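Filed under: Lab Notebook / Equipment / Castaño

Tuesday, May 30, 2023

Equipment planning for Castaño, second pass. Present for part or all of it: Jouko Räsänen, Anca Buzatu, Kwame Osei. Zulkifli Purba sent comments by mail and they are worked in below where they apply.

Starting point is the first-pass list, which was written before anyone had spent a full session at the table. It assumed two handheld grippers, one spare, no stand purchase and no allowance for wear parts. The first and last of those assumptions no longer hold. The request has to be split into a capital line and a consumables line in any case, and the approval limit on a single consumables order without a second signature is $1000. Anything over that goes to Jhonatan Henao and waits for his weekly slot.

Grippers. Current pair is usable for two-hand work on small household objects. Limits noted:

- Jaw opening is enough for the soap dish across its short side. Across the long side it depends on the angle of approach, and Anca would like more margin. Doltel offers the same body with a wider linkage. Price difference is small compared with the price of the unit, but the wider linkage is heavier and the weight sits forward of the hand.
- Cables. Both units are tethered. Length is fine for a seated operator and short for a standing one. Ask for the longer lead on the next order and leave the existing leads alone.
- Marker plates are made in house. Not a purchase, but somebody's time. Kwame to log hours on the next set so there is a figure to put in. 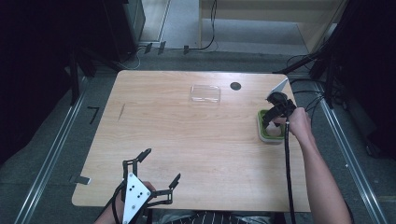
Two-hand check at the table. Right gripper lowered onto the green-rimmed container, left gripper open.

Spare policy. Zulkifli argues for a complete spare pair. Jouko argues for one spare body plus a kit of fingers and fasteners, on the grounds that bodies have not failed and fingers have. I went through the fault log to settle it. Every stoppage on record traces to a finger, a finger mount or a connector. The body electronics have one entry, a loose board screw, tightened and closed the same morning. On that evidence the kit is the better spend. One spare body goes on the capital line, the kit goes on consumables.

The kit as drafted:

- fingers, left and right, five sets
- finger pads, bought as sheet and cut here
- mounting screws and nuts, one box of each size in use
- connectors for the cable end, both genders
- cable clips for the table edge

Pads are the item I had wrong. First pass treated the pad as part of the finger. In practice the pad goes first and the finger underneath it is still good, so replacing whole fingers throws away a printed part for the sake of a piece of sheet. Tatex sells the sheet by the roll. Minimum order is one roll at $200, and a roll should cover us well past August at the present rate. Adhesive is extra and has a shelf life, so do not buy adhesive to match the roll. Buy it as needed.

Jouko wants the pad swap tied to session count instead of to appearance. His reasoning is that pads look acceptable for some time after the grip on smooth plastic has dropped off. Agreed to try a swap every seven sessions and record slip events on either side of the change. If there is no difference the interval gets longer and the roll lasts longer. The interval matters for the budget more than the unit price does.

Objects. This was left out of the first pass completely. The present set is household goods bought by whoever was near a shop, which makes the receipts untidy and means an item that breaks may not be replaceable with the same item. Clear plastic is the worst case. It cracks at the corners, and a replacement lid from another maker has a different rim height. Anca proposes buying each object in multiples from one batch and storing the extras in a labeled bin. I support this. Cost is low, goes on consumables, and it removes an argument later on about whether results from before and after a swap can be compared. 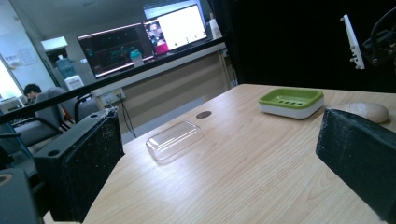

For the clear items in particular we should also think about lighting before buying more of them. The reflections along the edges move with the overhead fixtures and with the window. A diffuser panel over the table would steady this. Jisudex quoted for a panel with a stand, and separately for the panel only. The stand on their quote has a wide foot that would sit where the operator's chair goes. Panel only, mounted to our own profile, looks feasible. Kwame thinks a cheap fabric panel would do the same job and wants to try one first. Fine by me. Put the Jisudex panel on the list as optional, priced, marked "pending fabric test," so that it does not need a new request if the fabric turns out to be inadequate.

Blackout material is a related item. There is a dark panel on one side only. Extending it along the glass would clean up the background and cut the daylight, at the price of making that end of the room less pleasant to work in. The people at the long desk should be asked before it gets ordered. Not costed today.

Table. Question from Zulkifli's mail: do we need a second table for Castaño or can one be shared between setups? My position is that one table is enough for this quarter. Changeover is mostly re-clamping and re-checking the rails, and it is annoying but short. A second table needs floor space, rail, clamps and another camera position, and the floor space is the part that cannot be bought. If a second table is ever approved, specify the same surface finish. Also specify where the cable hole goes. The hole in this one falls in the working area and small parts have to be kept away from it. A plug insert would help and costs next to nothing. Added to the consumables line.

Stands. The tripod-type stand takes more floor than it should and its cables collect at the foot. A rail-mounted arm would free that corner. Doltel has one and so does Jisudex; the Jisudex arm is rated for less load, which is still adequate for what hangs on ours. Both quotes expire before the August review, so either we commit now or we ask for an extension. Jouko will ask for the extension. If refused, the arm drops to the next period.

Computing. Nothing requested. The current machine keeps up with two grippers recording together. Storage will become a problem later and belongs in the shared infrastructure request, not this one. Told Kwame the same when he raised it.

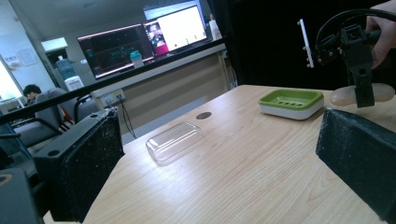 Clear lid and soap dish on the table with the second gripper in from the right.

Training time. Anca asked whether operator hours belong in the equipment request. They do not under our rules, but she is right that a gripper nobody has time to hold is a poor purchase. I will attach her operator schedule as a supporting page without a cost on it. The schedule shows two-hand sessions only in the mornings at present. If that stays the case, one pair in service is enough and the spare body can wait in its box.

On two-hand work generally: a good part of the planning comes down to how often both grippers have to be inside the same small area. With the lid and dish set as close as they are now, the hands are near each other for most of the task, and the plates stand up higher than the jaws do. A lower plate would give more clearance. That is a redesign on our side and changes nothing in the order, but it should be done before more plates are made. Kwame has a sketch.

Revised split:

Capital
- one spare gripper body, Doltel, standard linkage, long lead
- wide linkage as a separate line, to be fitted to the spare if Anca's angle test says it is needed
- rail-mounted arm, Doltel or Jisudex, subject to extension
- diffuser panel, Jisudex, optional

Consumables
- pad sheet, Tatex, one roll, $200
- adhesive, small quantity
- finger sets, screws, nuts, connectors, clips
- object multiples, single batch
- plug insert for table hole

Consumables total must stay under $1000. By my count it does, with the object multiples as the only line that could push it over. If it does go over, trim the finger sets first.

Open items:
- Jouko: extension on both arm quotes, in writing
- Anca: angle test across the long side of the soap dish, both hands
- Kwame: fabric panel trial, hours on plates
- me: reply to Zulkifli about the table, send the split to Jhonatan, ask Tatex whether the roll comes in a narrower width

Tatex part number on the first-pass list is for the thicker sheet. Corrected in the file, the printed copy on the board is still wrong.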